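Getting through the dark evenings

1/27/19

We have been in Carnatness for two winters now, and I still can't get used to how early the light goes. By the time I've walked back from the bus stop with my shopping it feels like bedtime, and the kettle goes on before my coat is off. I don't mind the cold so much (good socks, a hot water bottle) but the gloom does get into my bones if I let it.

So this year I decided to be a bit kinder to myself about it. The big ceiling light in the sitting room has stayed off after tea since Christmas, and I've been pottering about by lamplight instead — and what a difference it has made! The room feels smaller and softer, and I've read 6 library books in 28 days, which is a record for me by a long way.

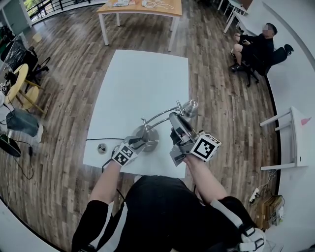

Small things that have helped

My sister-in-law swears by a walk before breakfast, and I have managed it most mornings, down past the allotments and back along Horkberg Lane. Some days there's only a grey smudge where the sun ought to be, but I come home hungry and pink in the cheeks and the porridge tastes all the better for it.

Then there's soup. I make a huge pan with whatever is left in the rack, usually leeks and a potato or two, and leave it for 30 minutes while I ring my mum.

I've also started the blanket I've been promising myself since we moved. It's in a mossy green wool and it may well not be finished by the end of February, but it's already big enough to keep my knees warm while I work on it.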